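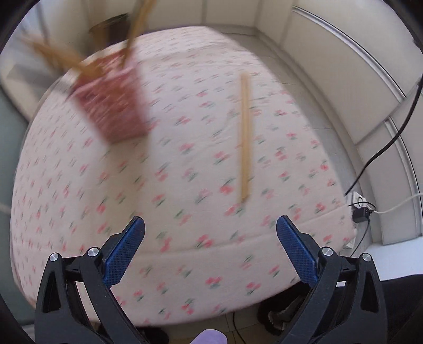 Einzelnes Essstäbchen auf der Matratze, Greifer offen. Fingerpads scharf, Hintergrund verwischt.

Unschärfefilter bei Handgreifer-Demos: ganzes Bild oder Maske?

backenweite
27. April

Hallo zusammen, ich werte für Nesent gerade Demos mit dem Handgreifer aus. Es geht um dünne Objekte, vor allem Essstäbchen. Vor dem Training sortieren wir unscharfe Bilder aus, bisher über die Varianz des Laplace-Filters auf dem ganzen Bild. Bei Bildern wie dem oben taugt der Wert wenig. Die Pads haben ein feines Rautenmuster und sind gestochen scharf, das hebt den Wert an. Der rote Korb links oben ist dagegen nur noch ein Streifen, und auch das Blumenmuster auf dem Bezug ist verschmiert.

Ich habe den Greifer jetzt ausmaskiert und neu gerechnet. Von 2768 Bildern fallen mit Maske 352 zusätzlich raus. Mit dem reduzierten Satz greift die Policy auf der Matratze öfter daneben als vorher. Damit hatte ich nicht gerechnet. Hat jemand Vergleichswerte?

kalman_ohne_filter

Maske ist richtig, aussortieren würde ich trotzdem nicht. Die verwischten Bilder entstehen beim schnellen Anfahren. Wenn du die rausnimmst, sieht die Policy fast nur noch langsame Phasen. Im Einsatz bewegt sich die Kamera aber auch.

backenweite

Dann müsste es beim langsamen Anfahren besser werden. Wird es nicht. Getestet mit halber Geschwindigkeit, gleicher Fehler.

tiefenkarte

Ich halte die Unschärfe für ein Nebenthema. Auf deinem Bild ist die Kante des Stäbchens trotz Wischer noch gut zu erkennen. Schau dir lieber an, was du pro Untergrund übrig hast. Wir hatten bei Korletey das gleiche Problem: Der Filter hat einen Untergrund viel stärker getroffen als den anderen, und am Ende war der Satz schief.

backenweite

Guter Punkt, habe ich nachgerechnet. Die zwei Untergründe im Satz sind:

1. Tisch, helle Decke mit Kirschmuster. Stäbchen als loser Haufen neben dem rosa Stifthalter, helle und dunkle gemischt. Davon bleibt nach dem Filtern fast alles drin. 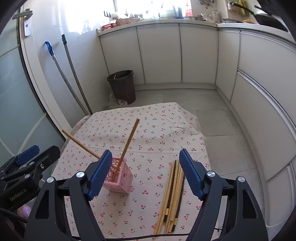 2. Matratze, Blümchenbezug. Fast alle zusätzlich verworfenen Bilder kommen von hier. Der Anteil im Training ist entsprechend eingebrochen.

tiefenkarte

Dann hast du deine Erklärung. Schwelle pro Untergrund setzen oder beim Sampling gewichten.

kalman_ohne_filter

Sehe ich anders. Gewichten heißt, dass du dieselben paar scharfen Matratzenbilder öfter zeigst. Die schnelle Anfahrt fehlt weiterhin. Der Test mit halber Geschwindigkeit sagt auch nicht viel, solange die Belichtungszeit gleich bleibt -- der Wischer wird kürzer, ist aber noch da.

padwechsel

Frage am Rande: Womit maskierst du? Mit einer festen Maske rutschen mir die Padspitzen beim Schließen raus. Ich nehme inzwischen das Skript aus Dovovico, das die Maske an die Öffnungsweite koppelt.

backenweite

Bisher fest, für offene Backen gezeichnet. Das kann also auch noch reinspielen. Ich rechne beides: erst Maske nach Öffnungsweite, dann einen Lauf ohne Filter und einen mit Gewichtung. Die Schwelle bleibt in allen Läufen gleich, sonst kann man nichts vergleichen.

kalman_ohne_filter

Nimm bitte für jeden Lauf mehrere Seeds. Bei dem Trorner-Vergleich im Dezember lag die Streuung zwischen den Seeds über dem Effekt, um den wir uns hier gestritten haben.

backenweite

Mache ich. Die Zahlen stelle ich hier rein, wenn die Läufe durch sind.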